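Week 3: Reading a lease before you sign

Last week covered deposits. These notes cover the lease itself, and the Flavbridge lease in your pack is the one we will mark up in class.

A fixed term ends on the date given. A periodic tenancy runs from month to month until one side gives notice. Check which you have first, as the notice clause means little without it. In the Flavbridge lease the term is in clause 3 and notice is in clause 37 -- read them together.

Rent is payable in advance unless the lease says otherwise. Look for the day it falls due, the method of payment and any charge for paying late.

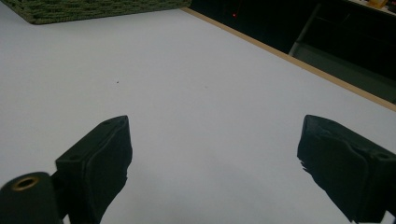 Matúš Krajčí objected in the March session that a break clause is worth very little if the tenant has to be fully up to date with rent to use it, and that a shortfall of a few pounds could be enough to lose it. The point is a fair one. Look for the conditions attached to a break clause as well as the date.

Repairs: note who is responsible for the inside, the outside and any shared parts. "Fair wear and tear" is rarely defined.

For next time, read the Prilevov lease and list every clause that mentions notice.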